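Ultside publishes results of two-arm chore trials

Bendanbridge, July 2025

Ultside, which tests automated equipment for retailers and property managers, has released the results of a trial that asked whether two-armed machines are ready to take on everyday household and shop-floor chores. The company's answer is that they are ready for a few of them, under supervision, and not yet for most.

The trial began in April at Ultside's test hall in Bendanbridge. It covered 17 chores chosen with two customers, the kitchenware chain Espinoza and the serviced-apartment operator Dasis. Both supplied the cups, trays, towels and packaging they use every day. In all, 567 attempts were recorded.

Of the 17 chores, 4 met the standard Espinoza and Dasis had set in advance. These were setting a cup upright on a table, passing an item from one arm to the other, placing boxed goods on an open shelf, and sorting rigid containers by size. The other 13 either failed too often or took too long to be worth doing by machine.

Cups received more attention than any other item. They are common in both homes and stores, they tip easily, and a gripper that squeezes too hard can damage them. Handling a cup from both sides gave steadier results than using one arm, but it also called for closer timing between the two arms. When one side moved early, the cup slid or turned.
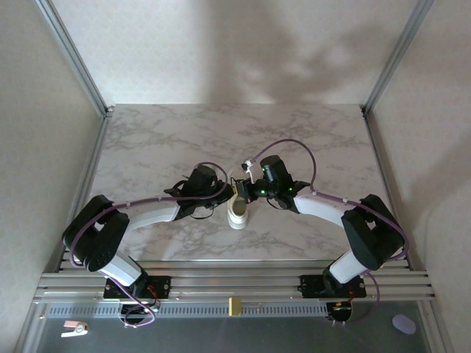

Soft goods were the weakest area. Folding a bath towel took roughly 29 times as long as it took a member of the Dasis housekeeping staff, and the fold often had to be redone by hand. Bagging, wiping around fixed objects and opening sealed cartons also fell short.

"Our customers keep asking if they can buy a machine that clears a breakfast table," said Tuncay Gökçe, head of trials at Ultside. "Today I would tell them no. I would tell them it can move the cups if somebody has laid things out properly first, and if somebody is there when one falls over."

Gökçe said layout made a larger difference than the team had expected. Attempts went better when items started in a known spot with clear space on each side. Moving the same item close to a wall or another object lowered the success rate on nearly every chore.

Espinoza plans to use the findings in its stockroom, where boxed goods already arrive in fixed sizes. Dasis has decided against any purchase for now and will look at the question again after the next round of tests.

That round will repeat the 13 chores that missed the standard, with changes to grip settings and item spacing. Ultside will also add a dishwasher-loading test requested by Dasis.

The full report, including the time and outcome of each attempt, is available on request from the Ultside press office in Bendanbridge. Visits to the test hall can be arranged for trade press and customers by appointment.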